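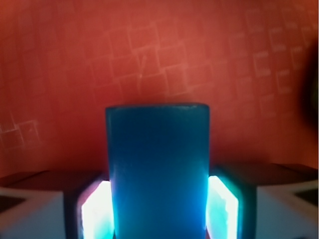 People who visit Skollow for the first time usually ask why the water is such an odd colour. The woman who has measured it for six years says she gets the question most weeks in summer, often from someone standing up to their knees in it. She starts with the plain part of the answer, that a colour looks stronger the more of it you look through. You can see something like it in a translucent blue block, such as the one at the top of this page, with its deep cyan-blue a little darker towards the centre and paler along the sides. A lake is far less tidy. "At the edge you're mostly looking at stones," she says. "Go out to where it drops away and you're looking at water, and whatever is in the water."

We met at the boathouse on the south shore, where she keeps her notebooks in a bread bin to stop the mice getting at them. The lake sits 460 metres up, above the last farms outside Nilholm, and is fed by a small river, the Indon, which comes in through a bog at the western end. After heavy rain the Indon runs brown with peat. For a few days the whole western bay goes the colour of tea, and then it slowly clears.

"I've had people ring up to report a spill," she says. "I tell them it's the bog. They don't always believe me."

Her method is an old one. She lowers a white disc on a marked rope over the shaded side of the boat and writes down the depth at which she loses sight of it. She lets it go a little deeper, pulls it up until it shows again, and takes the middle of the two figures. She had 1091 readings in the notebooks when we spoke. None of them were on a computer until last winter, when her niece sat down and typed them all in.

I asked what a good reading was. "Anything past 6 metres, I come home pleased," she said. "In June you can get that several times in a row if it's been dry. Then the algae get going and you lose it." She has seen it drop to less than half of that after a warm, still fortnight.

She did not train for any of this. She drove a school minibus in Nilholm and swam in the lake before work, and one spring she noticed she could no longer see her feet at a place where she always had. She wrote to the water company and got a polite letter back asking whether she had any figures. "I thought that was fair enough. I didn't have any. So I went and got some."

The rowing boat is called Seixas, a name it already had when she bought it. She has never found out where it came from and says repainting it would be bad luck. It leaks a bit at the stern. She takes a baler, a flask and a pencil, as pens give up in the cold.

Has the lake got worse? She took a while over that one. The summer readings in the first years were lower than the recent ones, she said, and she puts some of the change down to a farm fencing its cattle away from the Indon. But two of the recent summers were dry, and dry summers are nearly always clear. "I'd want another ten years before I told you anything for certain. I might not have another ten years of rowing in me."

She is less patient with the photographs people put online – she finds the colours turned up so far that visitors arrive expecting the tropics. On a dull day Skollow is grey, like any other lake. She likes it then. There are fewer cars in the lay-by and the disc is easier to see without the glare.

Before I left she rowed us out past the point and let me have a go with the rope. I called out when the disc vanished. She looked over the side and said she could still see it, and that my reading wouldn't be going in the book.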